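The Bag, the Basket and the Bell Pepper
An opinion, at some length
10/2/23

I have been bagging my own fruit and vegetables for most of my adult life, and I would like to say a few words in favour of doing it slowly. I know this is not the biggest question of the day. But I have stood in a lot of grocery lineups, in Flemine and elsewhere, and I have watched a great many perfectly good tomatoes go into the bottom of a bag with a sack of potatoes dropped on top, and at some point a person has to speak up or go quietly mad in the produce aisle.

My own habits come from Thongsuk, which was the greengrocer on Roken Street when we first moved to Flemine, a narrow shop with the door propped open in every weather. You took a little basket from the stack and filled it as you went along, and when you got to the counter everything came out of the basket again and went into a clear bag, one piece at a time, with a small pause before each. It drove my children wild with boredom. I loved it. You could see what you had chosen twice over, once in the basket and once in the bag, and more often than I'd like to admit the second look made me put something back.
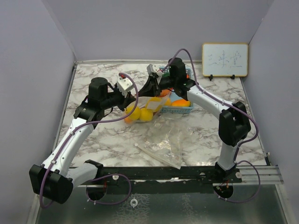 The big stores have done away with that second look. You pull a bag off the roll, fight with it for a while (there must be a knack to finding the end that opens, and I have never had it), fill it with whatever comes to hand, and spin it shut. By the time you get home you've forgotten what's in there, and the pepper with the soft shoulder goes into the crisper with its friends and takes them all down with it.

So my first opinion, and I'll defend it to anyone, is that produce ought to spend some time in a basket before it goes in a bag. A small basket, too. The large trolley is the enemy of good judgment. In a large trolley three lemons look like nothing at all, and you add four more out of pity. In a small basket three lemons look like plenty, and they are plenty, unless you're making marmalade. I went through our grocery slips last July, when it was too hot to do anything useful, and found we had spent $2,150 on fruit and vegetables since the new year. For two people! I'm fond of vegetables, but I couldn't have told you where half of them went, and I have a fairly good idea that the compost could.

I switched to the small basket after that, and I've stuck with it. It's a cheap plastic thing with holes in the sides, so I can rinse what's in it without taking it all out again, and it sits on the kitchen counter between shops. When it's full, I stop. I'm told there are apps for this sort of thing.

What goes in first

People who otherwise agree about everything will argue about the order of packing. I have friends who pack by colour, which is pretty and makes no sense to me whatsoever, and friends who pack by meal, which I admire and can't manage. I pack by stubbornness. The things that don't mind being leaned on go in first: lemons, then the firmer sort of apple, then oranges. A lemon is a wonderful thing to have at the bottom of a bag. You can put almost anything on a lemon and it will be the same lemon when you get home.

Then come the bell peppers, and here I have to slow down, because I think the bell pepper is badly understood. It looks sturdy. It's big and shiny and it squeaks a bit when you handle it, and everybody treats it like a cricket ball. But it's hollow, and once the wall cracks you have a day, two at the outside, before the inside turns. I lay mine on their sides where there's room. They sit better that way, and they don't roll about and knock the stem off whatever is beside them. Yellow ones in particular seem to bruise if you so much as look at them, though it may only be that the marks show up more.

Mangoes go in lengthwise. I have no science to offer on this, only years of standing them on end and finding a flat brown patch when I cut them open.

Tomatoes are last, always, on top of everything, and I won't be moved on it.
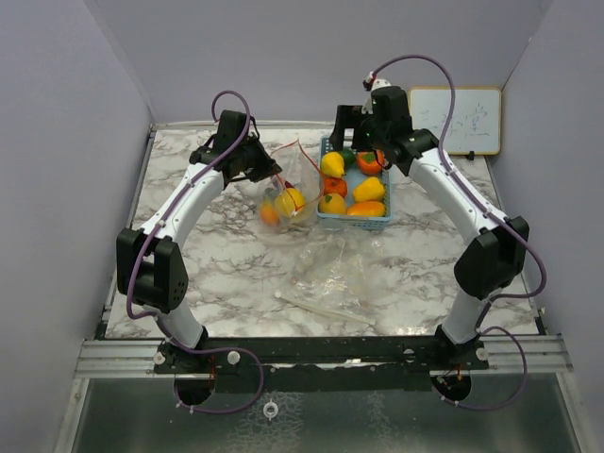 I do think the bag itself deserves a kinder word than it usually gets. I know all the arguments about plastic and I agree with most of them. We have a drawer of cloth bags, and very nice they are. But there's a real pleasure in a clear bag, and it's a practical one as well, which is that you can see into it. A cloth bag at the back of the fridge could be holding anything, and by the second week I'm a little afraid to find out. A clear one hides nothing. There's your lemon, there's your tomato, and if the tomato has gone odd on one side you'll know before your hand does.

So we keep the clear ones and wash them. I turn them inside out over the tap, shake them, and lay them flat on a tea towel, and they last far longer than anyone gives them credit for. Some of ours have been going since before the last election. They do end up crumpled, and a crumpled bag won't stand up by itself, so you have to hold the mouth open with one hand and do the loading with the other. I've come around to seeing that as a good thing. It makes you choose each piece and lower it in, and nobody throws a tomato into a bag they are holding open themselves.

My neighbour across the lane uses a tall jug for this: she folds the top of the bag down over the rim and drops things in with both hands free. It's much faster than my way and I recommend it if you have thirty pounds of plums to get through. For an ordinary week's worth I'd still take the slow way. The basket is on one side, the bag is on the other, and for a few minutes I have no other duties.

I should mention weight as well, while I'm laying down the law. A bag that feels light in the store is a different animal by the time you've walked up Roken Street with it. I like to keep each one to what I could comfortably carry on two fingers. A decent bell pepper can run close to 300 grams if it's a big one, so five of them will already have you shifting hands at the corner, and then there are all the other things you promised to bring home. Better to carry two modest bags, one on each side, like a sensible donkey.
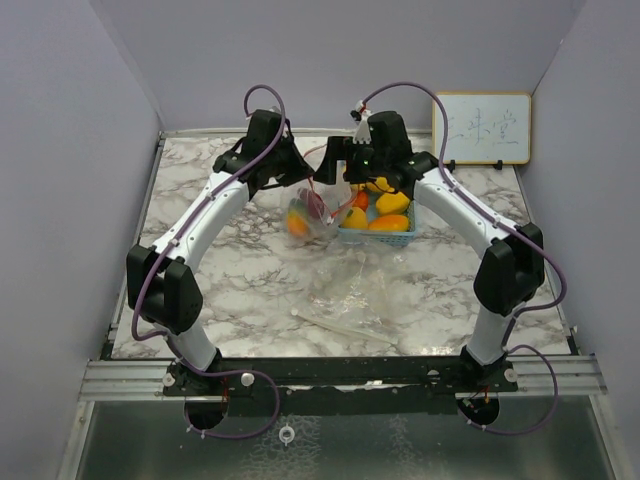 On teaching it to children

I said my children were bored at Thongsuk, and they were, but I noticed that they played at it afterwards for years. They had a set of toy fruit and vegetables, the usual mixed lot, peppers and lemons and a tomato with a green stem, and they would set up shop on the floor and bag things for each other by the hour. Nobody had told them to. One would be the counter and the other would be the customer, and the customer was always dreadfully fussy, and I'm afraid I know where that came from.

I'd hold on to toy produce, if you have small people about, well past the age when the box says you can pass it along. It does no harm if the tomato goes in first. You can put the whole lot in the bag badly, tip it out, and do it over, which you can't do with the real thing unless you're having soup. And a toy pepper is an awkward shape for a small hand, every bit as awkward as a real one, with those lobes that never let you get a proper grip. A child who has got five of them into a bag without losing one over the side has learned something worth knowing. Mine are grown now, and both of them pack a better bag than I do, though one of them packs by colour and we don't discuss it.

I'd add only that the basket matters in the game as well. If you tip toy vegetables straight out of a box into a bag, the game is over in ten seconds. Give them something to shop from, even an old berry container, and you've got the better part of a wet afternoon.

A short complaint about the Flavano

Anyone who shops in Flemine will have noticed the new Flavano store out past the roundabout, and will have had the experience of finding everything already bagged. Three peppers to a bag, one red, one yellow, one orange, whether or not you have any use for an orange one. Four lemons, five tomatoes. It's tidy and it's quick, and the prices are fair enough, and I come out of there cross every single time.

I don't want three peppers chosen by a stranger. I want two yellow ones, picked by me, and I'd like to turn them over first. When somebody else has sealed the bag, I've lost both my looks, the one into the basket and the one into the bag, and all I can do is squint through the side and hope the bad spot isn't underneath. It's usually underneath.

I wrote to the store to say so, in a friendly way, and had a friendly reply saying that customers appreciate the convenience. I'm sure they do. I appreciate it myself when I'm late. But they've left one bin of loose lemons by the door, with a roll of bags beside it, and whenever I'm in there I see people slowing down at that bin. They pick one up and put it down and pick up another. There was a man there last week with a line of carts behind him, holding his bag open with two fingers and taking as long as he liked, and I waited my turn behind him quite happily.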